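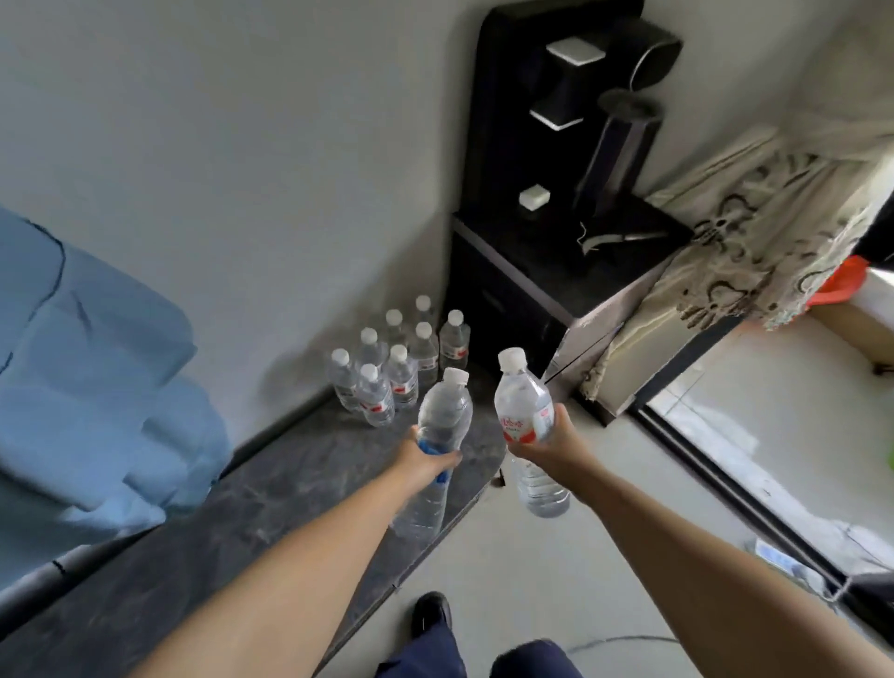

According to a reader's comment on the last version of this guide, the Jollico app loaded every trail around Tidcombe the first time, in the hotel lobby, with no set-up at all, and a whole section on offline maps was a waste of everybody's evening.

Maybe so. Lobbies have Wi-Fi. The Tidcombe valley has a ridge between you and the nearest tower, and the app behaves very differently on the far side of it. Do the steps below before you drive in.

6 min read

Section 3. Loading offline trail maps

Before you start

You need the app installed, an account, and a phone with plenty of free storage. The store page says the maps are "lightweight." The full Tidcombe region, with shaded relief switched on, is not my idea of lightweight. If space is tight, leave relief off. It looks nice and tells you very little that the contour lines don't.

Plug the phone in. The download stops when the battery saver comes on, and you won't get a message about it.

Download the region

1. Open the app and sign in. Guest mode shows the same map screen but won't save anything to the phone.

2. Tap Regions, then Add Region, and type Tidcombe. Two results come up. Pick the one marked Trails. The other is a road map with a few trailheads on it.

3. Choose the detail level. "Standard" leaves out the connector paths on the east side, including the one most people use to get down from the overlook. Choose "Full."

4. Turn off "Smart Trim." It claims to remove areas you are unlikely to visit. I have no idea how it decides, and the help page doesn't say.

5. Tap Download and keep the app open on the screen. Background download is listed as a feature. I tried it on two phones and both stalled at 18 percent.

6. Wait for the word Saved. A green check mark with no word next to it only means the list of trails has loaded -- the map itself may still be missing.

Caution: Do not rely on the check mark. Carry the paper map from the visitor center whatever the app tells you.

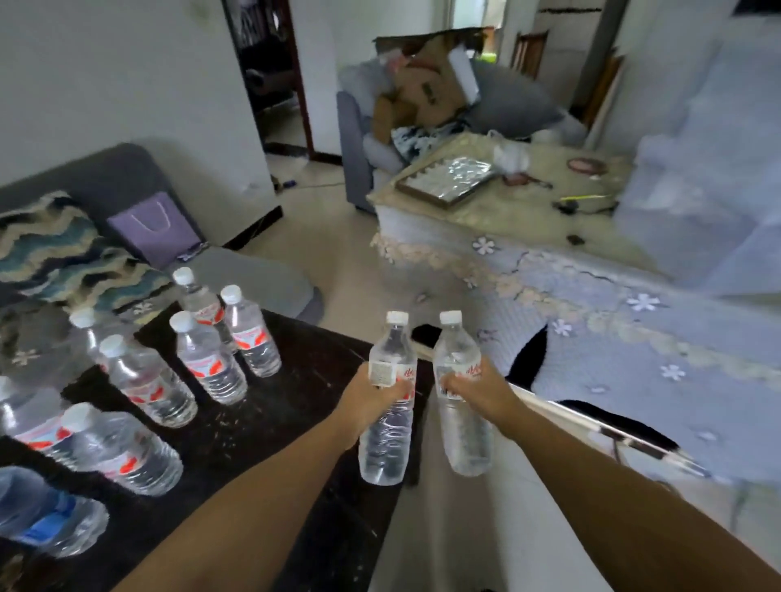

Photo credit: Guletti

Test it before you leave

Put the phone in airplane mode, close the app completely, and open it again. Zoom in on the lower parking area until you see the trail numbers. If you get gray squares, the region did not save. Delete it and go back to step 2. The Repair button has never repaired anything for me, though you are welcome to press it.

Next, zoom in on the far end of your route. The app saves the map in blocks, and a missing block can sit anywhere. People check the trailhead, see a nice sharp map, and put the phone away.

Note: Location still works in airplane mode on most phones. Give it a few minutes under open sky. Under heavy trees the blue dot wanders, and I would not trust it to choose between two paths that run close together.

Walking times

Each trail has a time next to its name. Treat it as a sales pitch. The times assume a steady pace with no stops and seem to ignore climbing almost entirely. To change the pace, open Settings, then Hiker Profile, and set it to Relaxed. That brings the numbers closer to what an ordinary family on vacation can manage, and I'd still add to them.

We use cookies to remember your settings and measure how this page is used. Accept / Manage choices

Closures and alerts

Saved maps do not update themselves. A trail that closed in January will still be drawn as an open line until you download the region again, and the line looks exactly as confident as all the others.
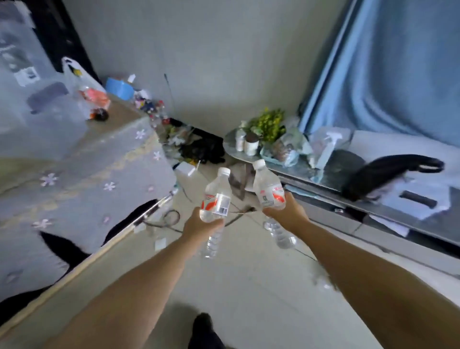 To refresh a region, connect to Wi-Fi, press and hold its name, and tap Update. Look at the date under the name afterward. If the date hasn't changed, neither has your map, whatever the pop-up says.

Alerts are a separate switch, under Notifications, and they need a signal. The app will cheerfully show "No alerts" when it has no connection to check. Read that as "don't know" and look at the board at the trailhead.

Kaplan Loop shows up twice in the trail list, once with the old route. Use the entry with a trail number beside it, and hide the other by swiping left.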